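Keeping a small press shop's tools sharp: tips from our bench

A punch that is dull does not always look dull. In our workshop in Lastinberg we make brackets and small covers from thin steel sheet, and for a long time we sharpened the punches only when the customer complained. This was expensive. Below are the habits we have now.

Check the burr first

Take a part from the end of the run and feel the edge carefully with a cotton swab. If the cotton catches on the metal, the burr has grown. Compare with a part from the first minutes of the same run, which you should keep in a small bag with the job number. We stop and sharpen when the burr is easy to see without a glass.

Remove a little, and more often

Many people wait until the corner is very round, and then they must grind away a lot of steel. It is better to take a thin layer, look, and take another one if the edge still shines. A shiny line on the cutting edge means it is still round. Use plenty of coolant and dress the wheel before you begin. If you see brown or blue color on the punch, you were grinding too hard and the surface may be soft now. 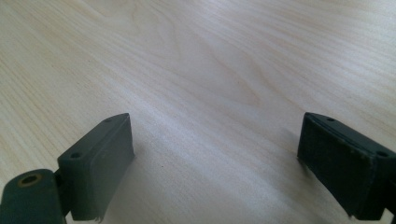
After grinding, demagnetize the punch. A magnetic punch holds small chips and pulls the slug back up, and then you have marks on the next part. Wipe it with a clean cloth, break the sharp grinding burr very lightly with a fine oil stone, and put on a thin film of oil if the tool goes back to the shelf.

Write the height down

Every time you grind, measure the punch and write the new length on the tool card. You will need a shim of the right thickness under it, or the punch will not enter the die deep enough. Use one thick shim and not many thin ones, for a stack of thin shims works like a spring. Our tool 3184 was set up with a stack like this in May and the hole size was never the same twice.

The card should have also the number of strokes. On our Kovetti press we read the counter before and after the job. For the small round punches we look at the edge after every 700 strokes when the material is stainless, and less often for mild steel.

Storage

Do not let the punches touch each other in the drawer. We drilled a block with 29 holes, and each hole has the size of the punch written beside it. The dies stay next to it in plastic boxes. When a hole is empty you know that something was left in the machine.

Old oil becomes sticky after some months, so clean the tool again before you mount it, even if it looks good from outside. Check the screws of the die plate too. Ours are tightened in a cross pattern, first by hand and then with the torque wrench.

Page last changed: 7th June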